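How to fit a towel bar on a plasterboard wall

Most bars come with screws meant for wood. Leave them in the bag and buy hollow-wall anchors.

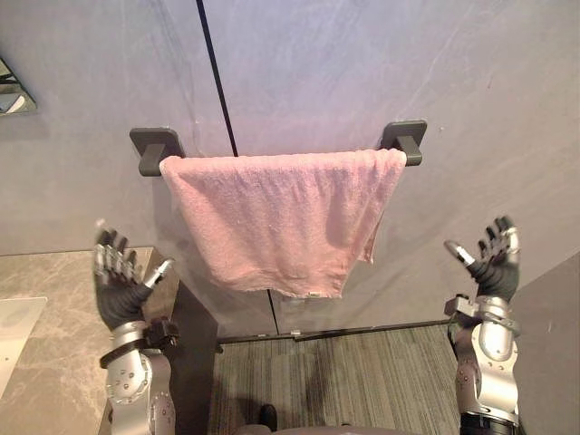 Pink towel folded over a bar with dark grey brackets.

1. Hold the bar up and mark one bracket in pencil. Ours is 1000 mm above the floor. For a 600 mm bar, measure across and use a level for the second mark.
2. Check for pipes and cables with a detector.
3. Drill the holes to the size printed on the anchor packet.
4. Push the anchors in flush, then screw on the plates.
5. Slide the bar in and tighten the grub screws underneath.

Leave any filler for 12 hours before you paint.

Related
Regrouting a shower tray
Koppel taps: changing a washer
Painting a bathroom ceiling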